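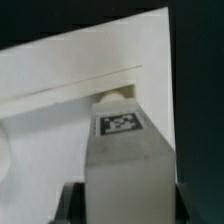

Print | E-mail

17 Aug 2025

So I've been trying to learn to swim at the age of 41, and I have opinions now. I grew up in Kirnport, a town with a perfectly good lake, and I spent every summer of my childhood standing in it up to my waist with a sandwich. My cousins swam out to the raft. I guarded the towels. It worked out fine for everybody and I never thought much about it until February, when my sister booked a family week at the beach and my niece asked me (very sweetly!) whether I'd need a vest.

I signed up for adult beginners the next morning. My teacher is Mariama Kpodo and she has the calmest voice I've ever heard on a person. On the first night she had us put our faces in the water and hum. That was the whole lesson, pretty much -- humming. I felt ridiculous for the first few minutes and then I kind of loved it, because you can't hum and hold your breath at the same time, and holding my breath was what I'd been doing wrong since I was six.

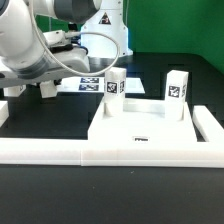
Floating was harder. I'm a leg sinker, which I guess is a real thing. Everybody else in the class lay back and bobbed there like corks while my feet headed straight for the drain. Mariama told me to look at the ceiling and push my chest up, and after 3 weeks of swallowing pool water I got it, for maybe the length of a breath, and then I got so excited I folded in half and went under.

The breathing on the side still gets me. I can do it to the left all day long, but turn me to the right and I come up with a mouthful every time. I bought goggles, then better goggles, then went back to the first pair. I also own a swim cap now, and putting it on is a workout in itself.

Last week I swam 20 yards without touching the bottom or the wall. It was slow and there was a lot of splashing, and the lady in the next lane clapped. I called my sister from the parking lot with my hair still dripping down my shirt. The beach week is coming up and I'm still packing the vest, but I told my niece she can borrow it.

Print | E-mail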